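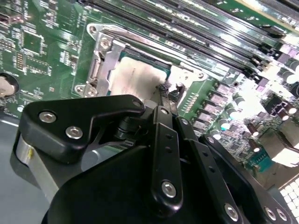 Replacing the Processor on a Single-Socket Server Board

By Marjan Azimi
Jelbridge Hardware Notes

Print this page | E-mail this page

This procedure covers removal and replacement of a processor in a lever-and-frame socket, with the board left in its chassis. It applies to the single-socket boards in the Carrillo rack and to most boards with the same general arrangement: a metal retention frame, a side lever, and contacts in the socket instead of pins on the processor. Boards with a screw-down frame need a torque driver and a different sequence, and are covered on their own page.

Read the whole procedure once before opening the chassis. Steps 14 through 22 should be done without a break. An open socket should not be left unattended.

Before you start

Check the processor support list for the board and note the minimum firmware version for the new part. Update the firmware while the old processor is still installed. A board running firmware that is too old will usually power up its fans and show nothing on the console, and the symptom is easy to mistake for a bent contact.

Confirm that the heatsink is rated for the new processor. The power rating is printed in the processor data sheet. The heatsink rating is on the chassis vendor's parts list, and it often assumes a specific fan speed and an installed air duct.

Tools and supplies

- Grounding strap with a clip lead
- Phillips #2 screwdriver, non-magnetic tip preferred
- Lint-free wipes
- Isopropyl alcohol, 98 percent or higher
- Thermal compound, non-conductive
- Protective socket cover for the board in question
- Antistatic tray or clamshell for the old processor
- Flashlight and a magnifier
- Small dish for heatsink screws

Paper towels shed fibers and are not a substitute for the wipes. Do not use alcohol sold for first aid. The water content is too high and some brands contain oils.

Opening the chassis

1. Shut down the operating system. Wait for the power indicator to change to standby.

2. Disconnect all power cords. On units with two power supplies, disconnect both.

3. Press the front power button once and hold it for a few seconds to drain residual charge.

4. Slide the chassis out on its rails, or move it to a bench. Bench work is recommended for anything mounted above shoulder height.

5. Attach the strap to your wrist and clip the lead to bare metal on the chassis. Painted surfaces do not make a reliable ground.

6. Remove the top cover and the air duct. Note which way the duct faces. On the Celine chassis the duct can be fitted backward, and the cover will still close over it.

Removing the heatsink

7. If the heatsink has its own fan, unplug the fan at the board. Pull on the connector body and leave the wires alone.

8. Loosen the heatsink screws in a diagonal pattern, two turns at a time, until all of them are free. Loosening one corner completely before starting the next puts uneven pressure on the processor.

9. Twist the heatsink a few degrees each way before lifting. Old compound can hold firmly enough to pull the processor out of a closed frame. If the heatsink does not move, stop. Refit the screws, run the server for ten minutes under load, shut down and disconnect it again, and repeat from step 5 while the compound is soft.

10. Lift the heatsink straight up and set it upside down on a clean surface. Keep it clear of the memory slots on the way out. The latch tabs are plastic and a fin corner can break one.

11. Wipe the old compound off the top of the processor while it is still locked in its frame. Work from the outer edge toward the middle so that the residue is not pushed over the side. Use a fresh wipe for each pass. Cleaning at this stage keeps compound away from the contacts.

12. Clean the base of the heatsink in the same way.

13. Inspect the board near the socket with the flashlight. Remove any lint, compound or loose material now, before the frame is opened. Dry matter can be lifted with plastic tweezers. Compressed air is acceptable while the frame is closed. It is not acceptable once the contacts are exposed.

Opening the socket

14. Press the lever down slightly, move it outward to clear its retaining hook, and raise it fully. Some resistance is normal. Keep a finger on the lever for its whole travel, as it is under spring load.

15. Raise the frame by its tab. Do not touch the screws that fasten the retention assembly to the board. They set the height of the frame and are not part of a processor change. If one is visibly backed out, the board should go to the repair bench.

16. Note the position of the alignment triangle on the old processor and the matching mark on the socket.

17. Hold the processor by two opposite edges and lift it straight up. Do not tilt it and do not slide it. Place it directly in the antistatic tray.

Inspecting the contacts

18. Look across the contact field from a low angle with the light coming from the opposite side. Good contacts form even rows, and each row reflects light in the same way. A bent contact shows as a break in the pattern. Turn the light by a quarter and look again. Some faults can be seen from one direction only.

19. If a contact is bent, fit the protective cover and stop. Straightening contacts under magnification is possible, but the repaired contact is weaker and the fault may return as an intermittent memory error. On the Carrillo units we replace the board.

20. If there is a fiber on the contacts, lift it with fine tweezers under the magnifier, moving straight up. Never wipe the contact field. A wipe will catch.

Installing the new processor

21. Remove the new processor from its package, holding it by the edges. Align the triangle and the side notches with the socket. Lower it level and let go once it is seated. It should drop into place with no pressure. Check that it sits flat on all sides. If it rocks, lift it out and start the step again.

22. Lower the frame over the processor. Bring the lever down and lock it under its hook. Firm force is needed for the last part of the travel, and a faint creak is normal. If the lever stops early, open the socket and check the alignment.

23. If a plastic cover was fitted to the frame, keep it. It will be required if the board is ever returned.

Applying compound and refitting the heatsink

24. Apply thermal compound to the top of the processor. A single dot the size of a small pea is enough for a desktop-size part. For larger server parts, use a thin X from corner to corner. We use Trukis gray compound, which is stiff when cold and should be brought to room temperature first.

25. Lower the heatsink straight down with the airflow direction matching the rest of the chassis. Fins must run parallel to the airflow. If the heatsink has to be lifted again after contact, clean both surfaces and apply new compound.

26. Start all the heatsink screws by hand. Tighten in a diagonal pattern, two turns at a time, until each one reaches its stop. Use the torque figure in the board manual where one is given.

27. Reconnect the fan. Refit the air duct and check its direction.

28. Press down on each installed memory module to confirm it is still seated, and check that the board power connectors are fully home. Both can be disturbed while the heatsink is being handled.

First power-up

29. Refit the top cover. Most server boards treat an open cover as a fault and run the fans at full speed.

30. Connect one power cord and wait for the management controller to start. Then power on from the front panel.

31. The first start after a processor change is slow. Memory training can take several minutes and the server may restart on its own more than once. Do not interrupt it.

32. Enter setup and confirm the processor model, core count and total memory. Missing memory after a processor change usually points to the socket, because the memory channels connect through it.

33. Check the clock. If the date is wrong, replace the coin cell before returning the unit to service, then set the time and review the boot order.

34. Run a load test for one hour and log the processor temperature. The reading should level off. A temperature that rises quickly at the start of the test and drops quickly when the load is removed indicates poor contact between heatsink and processor. Repeat from step 7.

Troubleshooting

Fans run, no console output: firmware too old for the processor, or processor not seated. Refit the old part and check the firmware version first.

One memory channel missing: reseat the module, then swap it with a known good one. If the fault stays with the slot, inspect the socket contacts.

Unit shuts down under load: fan unplugged, duct reversed, or compound not applied.

Error code 9 on the Celine front panel: cover switch open. Reseat the cover.

Storage of the old part

Label the tray with the model, the serial number of the server it came from, and the month of removal. Processors removed in good order go to the spares cabinet. Parts taken out as suspect go in the red bin with a note of the symptom, and should not be returned to spares without a test.

Revised February. Added the note on duct direction and changed the load test in step 34 from thirty minutes to one hour.

Print this page | E-mail this page

This site uses cookies to remember your settings. By continuing to browse you accept their use. Accept | Cookie settings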